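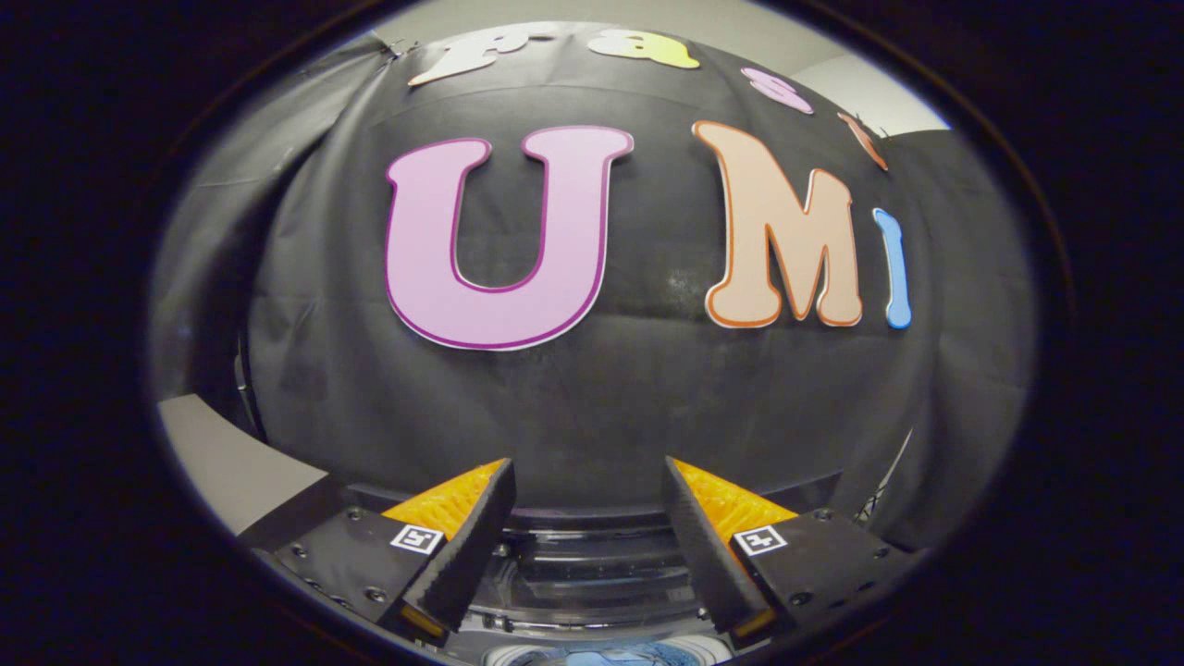

Teaching a Gripper by Hand: What We Got and What We Didn't
Oluwaseun Adeyemi
Project report, 8/1/26

1. Question

The claim we set out to test is a popular one: a person can carry a hand-held gripper around, do a chore with it, and a robot arm can learn the chore from the recordings. No arm needed while recording, no remote control rig. I doubted this in my proposal in March and I still doubt parts of it.

2. Setup

Our hand-held tool has two black fingers with orange compliant pads on the inner sides and a square black-and-white marker by each finger. The software reads the opening of the fingers from the markers. A wide-angle camera looks out over the fingers, so every recording has the dark round border you get with that kind of lens.

The task was picking up a plastic cup and setting it on a saucer. I recorded 200 demonstrations with the hand-held tool in the Drornar lab. For comparison I recorded 50 of the same task by driving the arm remotely with the Ollent controller. We trained one policy on each set, using the same training code and the same settings.

3. Results

The hand-held policy did better on the cup when the cup started near the middle of the table. Near the edges the two policies were hard to tell apart, and both were poor. I would not read much into the first result. One set is four times the size of the other, and I never trained on 50 hand-held demonstrations alone. That was the obvious test and I ran out of time.

Recording by hand is faster, no argument there. It is also easier to do badly. My wrist makes moves the arm cannot copy, and the filter for these threw out more of my early recordings than my late ones. So part of what looks like "natural" demonstration is me learning to move like the arm -- exactly the skill the remote control forces on you from the start.

Marker tracking was a second problem. When I tilted the tool toward the lamp, glare hid one marker and the finger opening had to be filled in from the readings before and after. The Drastari write-up we followed treats this as a minor matter. For a cup with thin walls it matters a lot.

4. What I would change

Train on equal sets. Have 2 people record, since all of this is one person's habits. Move the lamp. Dr. Dumitrescu also suggested logging rejected recordings with the reason for each, and I should have done that from the first day.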